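Shop Tips: Handing Part of the Bench Work to a Machine

Applies to small packing and assembly rooms. Written after the changeover at Prerncombe, where the Kevero cell took over the repeat picks in September.

Clear the table first. A wooden top is fine if it is flat and wiped down; crumbs and grit get under parts and throw off the grip. Use a dry cloth between batches and a damp one at the end of the shift.

Tie back straps and tuck in shirt tails before working close to the equipment. Route cables down and away from the forearm, with enough slack to reach the far corner.

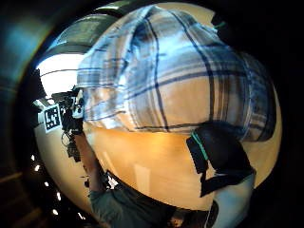 Expect the job to change more than the hours. At Prerncombe the people who used to pack 200 trays a shift now load, check and clear faults. The work is lighter on the wrists and harder on the attention. Rotate every 35 minutes - longer stints led to missed rejects.

Keep 2 people trained on restart for each shift. Post the fault codes at eye level, in large type. 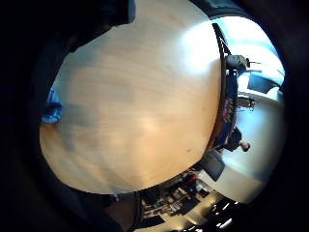
Photo: Ó Ceallaigh / Denley

Glare on a pale top will confuse sensors and tire eyes. Shade the window side, or turn the table a quarter turn and recalibrate. A matte mat also works, but tape all four edges.

Log every stop by hand for the first month. Our sheet ran to almost 531 lines, and most of the stops were cured by moving a bin closer. Ask the operators before moving anything else - they know where the reach is awkward.

Replace finger pads when the ribs go smooth. Store spares flat, out of the sun.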